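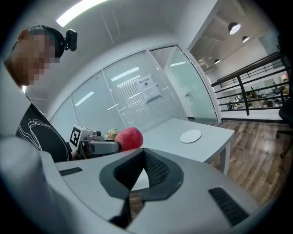
Figure 4. Leaning in toward the table.

Section 3: Your first batch in the Rova dryer

You're ready to dry some fruit, and this is the fun part! Apples are a great first choice (they forgive almost everything).

1. Plug the base into a 220-volt outlet and run it empty for two hours with a window open. A faint smell is normal the first time.
2. Wash the trays in warm water and let them air-dry.
3. Core the apples and slice them thin, all the same thickness if you can manage it.
4. Lay the slices flat without overlapping. One tray holds 100 grams.

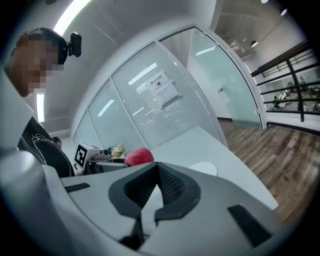 Figure 5. Two people at the work surface.

5. Stack the trays, put the lid on and set the timer to 12 hours. Start it at bedtime and you'll wake up to a kitchen that smells wonderful!

CAUTION: Never cover the vents in the lid, and keep the base away from the sink.

6. Swap the top and bottom trays halfway through if you're still up.
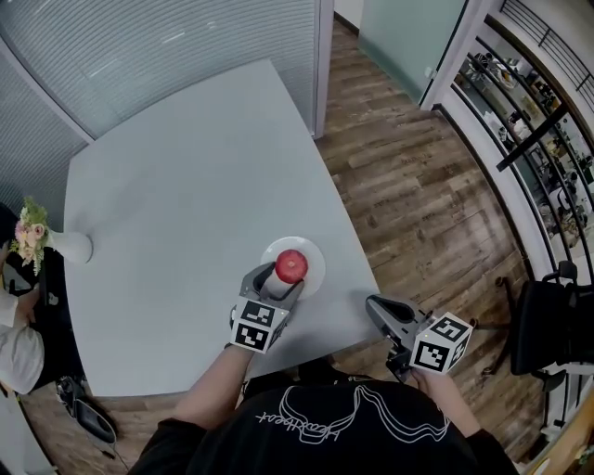 7. Let a slice cool before you test it. It should bend like soft leather; if it feels sticky, put it back in and check again later.

Note: Cetness fruit leather sheets fit every tray except the lowest one. See Section 5.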